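Button swap at the Lanness library is back in November, and it's getting bigger

I've been going to the button swap in the basement of the Lanness library for years now, and I'm happy to report it's coming back in November with twice the floor space. Endang Menon, who started the thing at her own kitchen table, told me the library has given her the big reading room for the whole afternoon. Doors open at 2, and if last year is any guide you'll want to be early!

For anyone who hasn't been, the idea is pretty simple. You bring buttons, snaps, zippers, ribbon, whatever is sitting in your sewing drawer, and you trade it for somebody else's. No money changes hands at the tables. Last year 507 people came through (I was stuck on the stairs behind what felt like half of them) and there were 19 tables. This year Endang has room for more, and she's already taken sign-ups from as far off as Delorme.

"I had a man drive over an hour for coat buttons," she said. "He needed two. He went home with a shoebox."

The new thing this time is a mending corner. Viorica Sima, who did alterations downtown until she retired, will be showing people how to put in a zipper without losing their temper, and Darmawan Pangaribuan is bringing his three sewing machines for anybody who wants to hem a pair of pants on the spot. I plan to bring the same gray skirt I've been meaning to fix since spring — please hold me to it.

There's also a change to the rules, and I know some regulars are grumbling. You can now hold a table for only an hour before somebody else gets a turn. I was a little sour about that myself, but last year I never got near the ribbon people at all, so fine, I'll give it a try.

Sorting ahead of time helps a lot. Endang asks that small stuff come in something with a lid, with like kept together as best you can, and that pins and needles stay in their own container with a label on it. 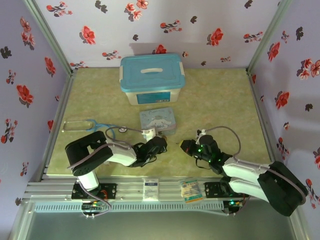 Table sign-ups are on a clipboard at the front desk, or you can call the library and ask for Agnes Løken, who is keeping the list. She has space for up to 200 kids in the craft room, too, where they'll be gluing leftover buttons onto picture frames. Those under eight need a grown-up with them.

Parking is the usual headache. The lot behind the library will be half closed for the repaving, so try the street by the old Filter building and walk over. Coffee and rolls will be in the lobby, and whatever nobody takes home goes to the costume closet at the high school, where Ansel Schumacher says they're short on hooks and eyes and big black buttons.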